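Grip aperture from a wrist camera, part 2

29/08/2021

The December version of the aperture estimator used a fixed threshold on the pad edges and failed on thin stock. I replaced it with a line fit to each pad, which gives an angle between the two faces, and read the opening from that. On 134 test clips the old method lost the pads in 40. The new one loses them in 20, mostly when the object matches the pads in brightness.

Tan cardboard against black pads is an easy case for contrast. Clutter past the fingertips matters more, so I keep the fit inside a mask and ignore the rest of the room.

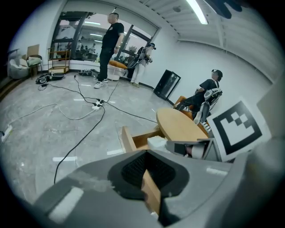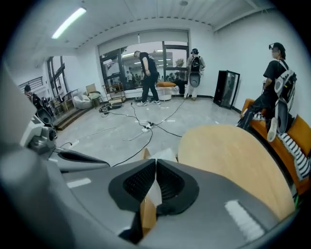
Black gripper pads in the wrist view, with the room behind them.

Related posts
Plutik: notes on marker size
Sullance build log
Curton mount, second revision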